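Minutes & Meetings | Club News

Spring planning meeting – minutes
6 April 2024
By Lizeth Carhuamaca

Okay, so I'm taking minutes again, and I'm writing them the way I talk, so bear with me. We started late and had a good turnout for a rainy morning. October's minutes were approved with one fix (I'd spelled Dutudier wrong all the way through, sorry!).

First up was the seed swap. We have the hall at Florkby for the whole afternoon, and the rent is $95, same as last year. Muñoz Nursery is giving us 500 paper seed packets, blank, so we'll need people to come and label them the night before. I said I'd bring the good pens. There was a long back and forth over whether tomato starts count as "seeds" for swap purposes and we voted yes, as long as they're in their own pots.
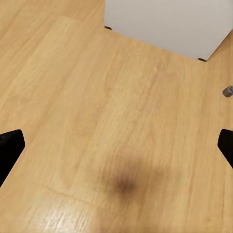
Burnora Garden Club – Events and Plots Group

Next, the water line. The quote for running it out to the back plots came in at $4,000 and you could hear the whole room breathe in. We have a little under half of that. I moved that we ask for a second quote before anybody starts fundraising, and that passed easily. Some of the back-plot folks asked if they could get a discount on dues while they're still hauling cans, and I think that's fair, but it got pushed to the next meeting.

Compost! The left bin is full and needs to be left alone until fall. Please, please stop adding to it – the right bin is open and has plenty of room. We also agreed no more citrus, after a pretty lively discussion that I won't write out in full.

The Dutudier plot is open again and there are 5 names on the waiting list. I'll call them in order this week. If you're on the list and your phone number has changed, let me know soon.

Other business: the gate code is changing, and I'll send it by email so it doesn't end up on this page. The wheelbarrow with the flat tire is still flat. Somebody has my blue trowel and I'd love it back!

We wrapped up before lunch. Next meeting is at Florkby, same room, bring your own mug.

Recent items
Seed swap: what to bring
Plot dues and how to pay
October meeting minutes
Compost bin rules, updated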